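# Care and Storage of Fishing Tackle at Home

The Narkenham Angling Association asks all members who keep tackle at home to follow the practices set out on this page. They apply to club loan equipment as well as to private gear kept in a kitchen, garage or workshop.

## Reels

Rinse reels under a light stream of cool tap water after every saltwater trip. Tighten the drag before rinsing and loosen it again before the reel is put away. Do not use a pressure nozzle, as it drives salt and grit into the bearings. Dry the outside with a cotton towel and leave the reel on a rack overnight.

Apply one drop of reel oil to the handle knob and the line roller. Grease is for the main gear only. Members using Raptis reels should remove the side plate with the wrench supplied and keep the screws in a saucer while the plate is off.

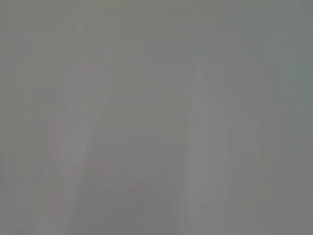
Loan reels are to be returned to the Trendport storeroom with the spool removed and bagged separately. Record the reel number on the card.

## Line

Store spare spools away from sunlight and heaters. A kitchen drawer is suitable if it is not next to the oven. Strip and replace monofilament each February, before the season opens. Old line must be cut into short lengths before it goes in the trash.

## Hooks and lures

- Wash lures in 500 ml of warm water with a little dish soap, then rinse.
- Dry hooks fully before closing the box.
- Sharpen with 3 light strokes of a fine file, always toward the point.
- Polish rusty split rings with 1000 grit paper, or replace them.
- Keep soft plastics in their original bags. Some types will melt a painted lure or a plastic tray.

## Fillet knives and boards

Wash knives by hand and dry them at once. Scrub the board with coarse salt and half a lemon, rinse with cold water, then wash with hot soapy water. Stand it on edge to dry. Kisirer sheaths should be left open until the lining is dry.

Replacement tackle cards may be requested at the storeroom counter under form 724.

Page revised July 18, 2023.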